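Ellness Screening Room Hire – Film and Celebrity Interview Package

Share 92
Comments 14

The Ellness package is supplied by Jasen to publicists, broadcasters and entertainment magazines that need a quiet place in which to show a new film and record interviews with its cast. It consists of a private screening room, an adjoining interview room and the equipment listed on this page. The package may be booked for a half day or a full day, and all rates are quoted before tax.

The screening room is fitted with fixed, upholstered seats in raked rows. Films may be shown from a sealed drive delivered by the distributor or from a file sent to us in advance. Drives are logged on arrival and kept in a locked cabinet until the projectionist requires them. Clients showing unreleased work may ask for telephones to be handed in at the door, and numbered pouches are provided for this purpose at no extra charge.

The half-day rate is £349 and the full-day rate is £439. Both rates include the services of one projectionist and one member of front-of-house staff. A half day runs either from 9 am until 1 pm or from 2 pm until 6 pm. Evening bookings are accepted by prior arrangement and are charged separately.
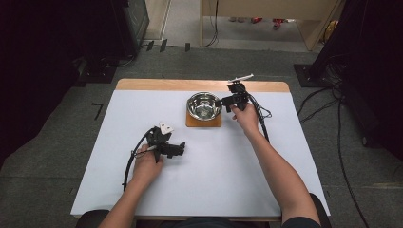 Interviews with actors and other guests are recorded in the second room, which is reached from the screening room by a private corridor. The standard arrangement is two armchairs placed at a slight angle, with a third chair available for an interpreter or a publicist. Magazines that prefer an informal feature, in which a well-known guest talks while preparing a favourite dish, may ask for a table instead. A pale sheet laid over a light wooden top, with a plain steel bowl standing on a small wooden board, is sufficient for most features of this type. Ingredients must be brought by the client, and no open flame is permitted in either room.

Sound is recorded on the Prarnix two-channel kit, which is included in the hire. The kit comprises two clip-on microphones, one table microphone, a recorder and closed headphones. Recordings are handed over on a memory card at the end of the session, and we do not keep a copy unless instructed in writing. Clients may use their own sound crew if they wish, although the rate is not reduced in such cases.

Lighting is provided by the Kleinschmidt soft panel set. The panels are mounted on wheeled stands and may be dimmed from a single handset. They are suitable for both filmed interviews and portrait photography – a separate backdrop in grey or cream can be requested when booking.

A dressing room with a mirror, a clothes rail and a washbasin is reserved for the principal guest. It has its own entrance from the rear courtyard, where one car may wait. Press attending a screening are asked to use the front entrance only and to show their accreditation on arrival.

Clients are responsible for agreeing the subjects of an interview with the guest's representatives before the day. Our staff will not intervene in questions about private life, marriages or family matters, and will stop a recording only at the request of the person who made the booking.

Bookings are confirmed once a signed form and a deposit have been received. Deposits are returned in full if notice of cancellation reaches us at least 14 days before the hire date. For later cancellations the deposit is kept, though it may be moved once to another date – subject to the rooms being free. The rooms are closed for maintenance during the second half of December.

Share 92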